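Finished Laria last night

June 8, 2023

I finished the third Laria novel last night, all 1298 pages of it across the three books if you leave out the maps. I started in March and read on the train, mostly, fifteen minutes at a time.

The second book is still the best. It stays in Istwood for most of its length and lets two sisters argue about a house. The third moves to Rendonach and brings in too many cousins — I had to keep turning back to check who had married whom.

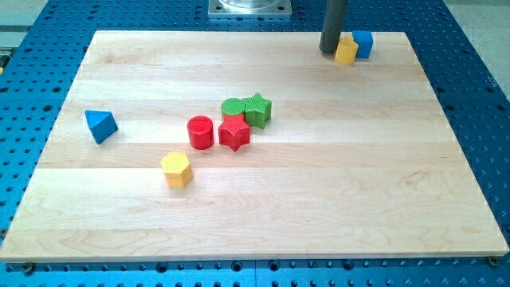 The ending is fine. I wanted one more chapter from the younger sister, who drops out after the funeral and only comes back as a letter. I've lent the first one to my neighbour and will start something shorter at the weekend.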